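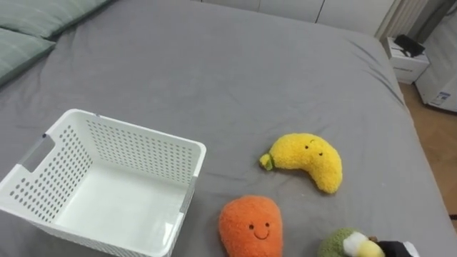 Session 6: Relics and their keeping

Reading for this week: course pack, item 139. Bring the Illance inventory, as we will work from it in the second hour.

1. What counts as a relic

The usual division is into bodily remains, objects a saint used or wore, and things that have touched either of these. The third group is by far the largest. A strip of cloth laid on a tomb could be taken home by a pilgrim and treated with great respect. Students often assume that such cloths were thought of as second best. The letters in the course pack do not bear this out.

2. Translation

In this subject the word means moving a relic from one place to another. A translation normally had a vigil, a procession, and a feast day kept in later years. The feast at Trodis falls in May and marks the arrival of the relics, and the saint's death is kept separately. Look out for this when you use calendars. Two entries for one saint need not be a copying mistake.

3. The Illance inventory

The list has 100 entries. Most give the container first and the contents second, and a few give the container alone. Read entry 6 closely. It records a cloth "from the bed of the saint", with no word on how it came to the church. Compare the Seol account, where the sickbed is kept in a side chapel and visitors pray beside it.

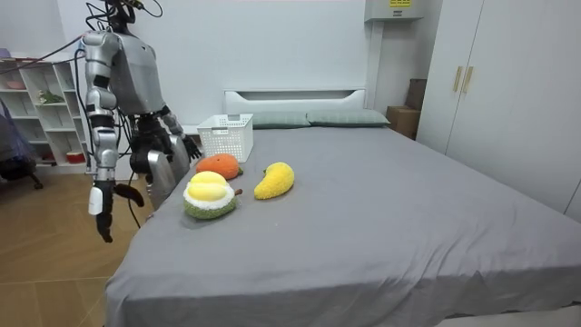
Silver humanoid robot beside a bed, one arm reaching over the near corner.

4. Questions of proof

Bishops were expected to approve a relic before it was shown in public. In practice the evidence could be a sealed letter, a local tradition, or a report of healings. The Drillarov manuscript (shelf number 2054) has all three for the same relic, and they disagree on the date of its arrival. We will go through the passages side by side.

For next time

Write one page on either the Trodis feast or entry 6 of the inventory. Give references to the course pack by item number. Work is due on Fri 1 April, on paper, at the start of the class.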